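卓上アームの仕分け作業に社内指針 Osikが公開

食品仕分けの自動化を手がけるOsikは木曜日、卓上型ロボットアームの運用指針を公開した。小型の双腕機で袋菓子などの軽量品を扱う現場が対象で、本文は40ページ。策定には機器商社のRedovが協力した。

容器の配置と作業台
指針は最初の章で、アームを動かす前の台上の整え方を定める。透明容器は縁の高さを登録し、アームが容器の上を通る際の最低高さを機種ごとに設定する。台上のくずは作業の区切りごとに取り除き、記録票に残す。 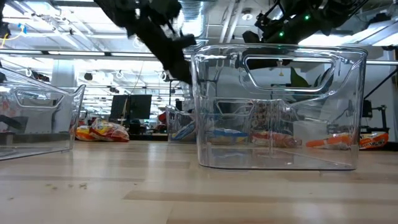 把持と袋の向き
袋物は端の圧着部を避けてつかむことを原則とした。指先の開き幅は品目ごとに登録し、始業時に確認する。手首のカメラの映像で印字面が読み取れない場合は、再把持を2回までとし、以降は人が取り除く。台の周囲の床では、ケーブルを通路の外に寄せ、稼働中の立ち入り範囲をテープで示すよう求めている。

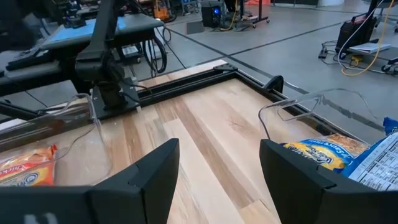
適用時期と今後
Osikによると、策定にあたり試験運用の記録3452件を見直し、うち894件が容器の縁への接触に関するものだった。新指針は7月からCrichton拠点で適用し、Skadar拠点は設備の入れ替え後に続く。既存の作業手順書は移行期間中も併用できる。指針は同社サイトで閲覧でき、改訂は年1回を予定している。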